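Trarkmont Park & Ride, three trips in: my review

I have now left my car at the Trarkmont lot three times, once in the spring and twice since the end of summer, so I feel I can finally give it a fair write-up. My sister Esperanza Lyons had been after me to try it (she flies for work far more than I do), and after paying garage prices for years I was more than ready to listen!

Booking and price

You book online, pick your drop-off time and get a code by email. My last stay came to $65 for the week, taxes and all, and the price on the screen was the price I paid. The website is a little clunky on a phone – it kept jumping me back to the calendar – but on a laptop it went through with no fuss at all. Changing my return time later took one short phone call with a very patient young man.

The shuttle

The sign says every 15 minutes, and twice that was true. The third time, at a quarter to five in the morning, I stood there for around 17 minutes, which felt a good deal longer with no coffee in me. The drivers have all been lovely, though, and they lift your bags without being asked. Coming home, you wait at the far end of the arrivals curb, past the taxis, so wear decent shoes and keep your coat handy if it's December.

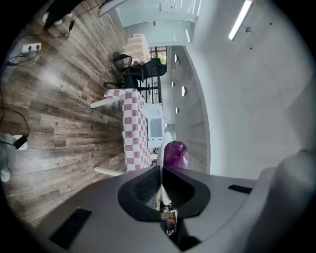

The lot itself

It's fenced and well lit, with row numbers painted on tall posts you can read from the shuttle window. The back rows are gravel, and my little wheeled suitcase did not care for that one bit. Ask for rows A through F when you check in and they'll usually find you something on the pavement. You keep your own keys, too, and that matters to me more than any discount.

Would I use it again?

Yes, and I've already booked for my next trip. I did try Dorkano once and it was a few dollars cheaper, but the wait for the van was long and the office was closed when I got back. I'd take off half a star for the gravel and the early shuttle, and leave the rest right where it is. Say hello to the lady at the front desk if you go, she gives very good directions to the highway.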